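# The Bench Nobody Cooks On

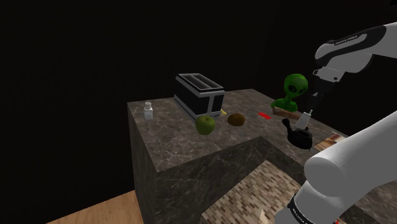 My sister's new kitchen has a benchtop 40 millimetres thick and a rule about lemons. The rule is that there are to be none, or at least none cut on the stone, because marble and acid get along about as well as my uncles at Christmas. She learned this after paying for it. Dark marble with a brown-grey vein is the colour of money this year, and the approved way to dress it is sparingly: a black toaster, one green apple, a little white bottle of something, and then you stand back and eat out.

I blame the showrooms. At Morkholm, where I spent a morning in August pretending to be a man with a budget, the consultant was Montserrat Soler, who has sold stone for 27 years and has laminate at home. "It's orange," she told me. "I put hot pans on it. I don't think about it from one year to the next." She then steered me to a slab called Prullska Noir, priced at $1341 a square metre before anyone had cut a hole for the sink.

The hole for the sink is extra. So is the edge, and so is the second edge if you want an L shape, where two pieces must meet at a corner and pretend to have known each other all along. Vein matching, the trade calls it. Ezequiel Manzano, a stonemason in Ortuño Street, will do it, though he sighs first. His apprentices spend more than 5 hours on a good corner, and the client puts the kettle over it.

Then comes the sealing. The tin says annually. Manzano says it depends whether you cook. A lot of his customers don't, he adds, and their stone looks beautiful.

My own kitchen dates from the previous owners, a couple named Damen who liked beige. It has a burn the shape of Tasmania near the stove and a drawer that opens if you've been patient with it. I went home from Morkholm with three sample squares and lined them up along the splashback, where they made everything else look like a caravan. One is now under the short leg of the table. The other two are coasters, and the nicer one already has a ring on it from a gin and tonic, with lemon.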